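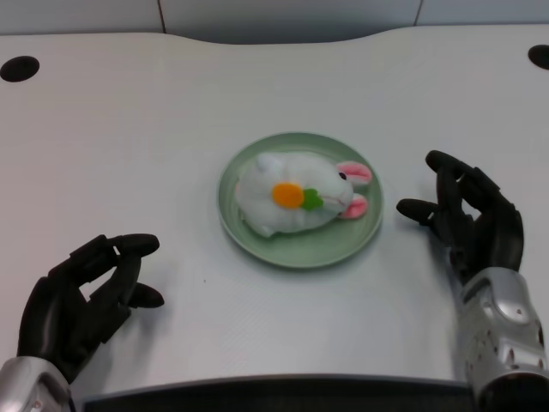 August 26, 2025

Second day with the Bellico on trial, and I'm no closer to liking it. I'm going to write this down tonight while I'm still annoyed, because Farah will ask for my opinion at the end of the trial and by then I'll have gone soft.

Telmo Arroyo from Rullongate came back at nine with his laptop and his good mood. He is a decent man and he sells things for a living. Yesterday I got the pitch. Two arms, two hands with proper fingers, teach it a job in the morning and it does the job in the afternoon. I wrote "which afternoon?" in the margin of his brochure and left it where he could see it.

What we want is simple to say. Gift sets. A plush toy goes on a plate, the plate goes in a box, and the box goes to the store. Sabina does this all day in the fall with the radio on and can do it while telling me about her sister's divorce. Telmo says sets like ours are "a natural fit." I asked him who else is using it for gift sets and he told me about a company that sorts cables.

We used the green plate and the white rabbit, the one with the carrot on its side. I picked the rabbit on purpose. Anybody can pick up a block. A rabbit squashes, and the ears go wherever they like, and if you grab it by one of them the customer is going to know. Telmo would have been happier with the block, I think. He had a block in his bag.

I'll try to be fair. The hands are better than I expected. They're black, the fingers bend in the places mine do, and when they stop on either side of a plate they look like somebody about to start dinner. Ilgın came in from the office to look and stayed for half an hour, and she never stays for anything. She liked the wrists, all that silver. I told her we aren't buying it for the wrists.

My trouble is with everything around the hands. Every time we moved the plate, Telmo wanted to "refresh the setup." I asked what that meant and got four minutes on lighting. Our packing room has one big window and a tube that flickers, and it's going to keep having those. The table he brought is white and clean with nothing else on it to speak of. Sabina's table has tape, scissors, invoices, her tea, and somebody's gloves from last winter. I said let's do it on that one. He said that would be a good goal for the second phase. There's a second phase! It isn't in the price on the first page. I looked.

Then the rabbit itself. Our sets go out with the rabbit sitting up, face forward, ears back. The sample had it lying down across the plate, and Telmo asked if the customer would really mind. I didn't answer right away. Sabina answered, and I won't copy it here.

I asked for numbers and he gave me 1436, which is how many plush toys the company says the thing handled in its own trials. Handled is a roomy word. Did it pick them up? Put them down where they belonged? He's going to check. I also asked what happens if a finger breaks, and he said the hands are very robust, so I asked again, and the answer is they go back to Rullongate for up to 20 days and a loaner is extra.

Lunch was the rice place. Farah paid and was cheerful about the whole business, said we can't keep hiring for three months and letting people go after. She's right about that and it bothers me too. Setiawan already has something like this in their warehouse, she says. I said has it, or uses it? She didn't know. I may call over there, if Yanti Lumbantobing still works on their floor. She'd tell me straight.

Things to get out of Telmo tomorrow, before he opens the laptop:

Price with the second phase in it, one figure.
Same job on Sabina's table, window blind up.
A different toy, one he hasn't seen. The long-legged frog from the May order would be good.
Who comes out when it stops, and do we pay for the drive.
What "handled" means.

He also left a leaflet for something called Restuvham, a support plan, three levels, and the bottom level is email only. I can already picture that email in November.

Sabina took the rabbit home for her niece. I'd better mark it off the stock sheet before I forget, and bring another one down in the morning.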